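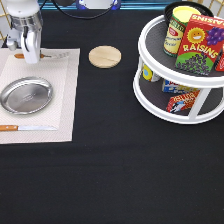
*6 min read*

# Kitchen table tips for people who write the software

Most household tip pages will tell you how to get candle wax out of linen. Mine is for the smaller group whose kitchen table has an arm over it and whose evenings go to arguing with a planner. The tips are about code. The table just happens to be where the code gets embarrassed.

I keep these notes for the Imerel stack, which is what we run at Bralton, but very little of it depends on that. If your setup has a perception node, a planner and a controller that each believe the other two are at fault, you'll feel at home.

## Seeing the table

**Put down a dark matte cloth and then distrust it.** Black cloth makes segmentation look brilliant. A pale round coaster on it comes out as a perfect disk on the first try and you will want to show people. Show them the placemat instead. A pale knife blade on a beige weave is where your mask goes to die, and if you only tune on the coaster you'll ship something that can find coasters.

**Leave the creases in.** Despina Preda used to iron the cloth before every run, and her plane fit was beautiful. Then she went on vacation and the residuals doubled. Fit the table plane with a threshold that survives laundry, and save the iron for shirts.

**Shiny plates lie about depth.** Polished steel gives you holes in the middle and a bright ring of nonsense at the rim. Don't fill the holes by interpolation. Take the rim outline from the color image, assume the plate sits on the table plane (plates usually do), and give it a height from the config file. It feels like cheating for a week or so.

**Give every object a "partly out of view" flag.** A plate or a handle that runs past the edge of the image has a wrong center, and the software will be very confident about it. Ours used to grab for the middle of the visible half. Now anything touching the border gets the flag, and the planner has to ask for a second view before it may touch it.

## Picking up cutlery

**Split the knife into two parts in the model.** Handle and blade get separate masks and separate grasp scores. An orange wooden handle is the easiest thing on the table to find, so let it carry the pose, and work out the blade from the direction it points. We spent most of September trying to detect the whole knife at once. I would like September back.

**Score grasps by what happens next.** Close to the handle end is easy to reach and terrible to carry, since the blade tips down the moment it's lifted. Near the balance point is better. If the next step is laying the thing beside a plate, add a cost for wrist angle at the far end of the move, or you'll get a lovely pick followed by a contortion.

**Come down in two stages.** Stop above the object, look again, then finish. Our hover height is 43 mm, and the second look costs less than a second. Pentti Kauppinen removed it once to make the demo faster. It was faster.

**Mind the placemat.** Fingers that go too deep catch the weave and pull the whole place setting along for the ride. Add the mat to the collision scene as a thin slab of its own, and set the final descent to stop on contact force. Ours trips at 5 newtons.

## The turntable rack

**Don't model it as one box.** A two-tier turntable drawn as a solid cylinder is safe, simple, and makes everything on it unreachable. Use two disks and a handful of uprights. Planning time went up by about 37 percent when we did this, and plans that got to the lower shelf went up from none.

**Store the shelf angle as a joint.** It turns. That's what it's for. If your scene file treats it as furniture, every item goes stale the first time somebody reaches for the raisins. Adjoa Adjei wrote a small tracker that estimates the angle from where the uprights are, and it has outlived two rewrites of everything around it.

**Read labels, but only as a vote.** "RAISINS" in big yellow letters is a gift to any text reader. "BUTTER" on a box lying at an angle on the lower shelf is less of one, and for a while we had an item in the inventory called BUT. Combine text with color and size, and require two to agree.

**Expect two of the same red.** Red boxes at the edge of a shelf merge into one wide red box with great enthusiasm. Cap the width per class.

## Keeping the tools tidy

- Log the planner's rejected plans as well as the one it picked. The reason you want is nearly always in the rejects.
- Name scenes by what is on the table. `mat_plate_two_utensils` will mean something next year. `test_final_6` already doesn't.
- Add the arm's own cable to the self-filter. Otherwise a thin black loop turns up as an obstacle that follows you everywhere.
- Keep the config in the same repository as the code. Dorin Avram kept his on a stick in the cutlery drawer, and we found it with a fork.
- Before changing a controller gain, replay yesterday's log against it. Then change it anyway, but with a sense of dread proportional to the plot.

Razia Awan has asked for a section on cups. I have started it twice. The handle is the problem, and also the inside.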